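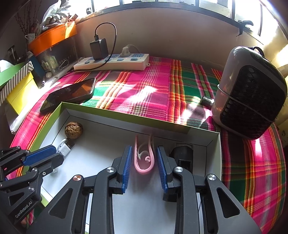
Benedetta Palumbo swears by shallow boxes for the small stuff, clips and so on. Says anything deeper than your hand turns into a junk pit by June. She emptied two deep drawers at her place on Cerkley and won't go back.

Junk drawer, quick version

Dump it all out. On a cloth, so nothing rolls off. Dont sort yet, just look for trash: dead pens, dried glue, keys to who knows what.

Then one shallow box per kind of thing. Lids off, you wont open lids. Shoe box bottoms are fine, trim with scissors. Bit of double-sided tape underneath stops them sliding when you yank the drawer.

Odd items get a box of their own. Check it when its full, toss half.
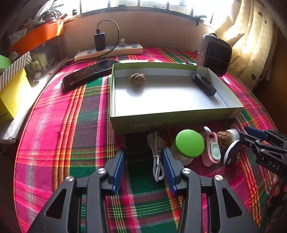

Sticky drawer runners

Rub with a candle stub. Wooden ones only, metal wants a wipe and a drop of oil. Still sticking? Take the drawer right out and look behind, usualy a fallen spoon or an old receipt.

updated 5/15/07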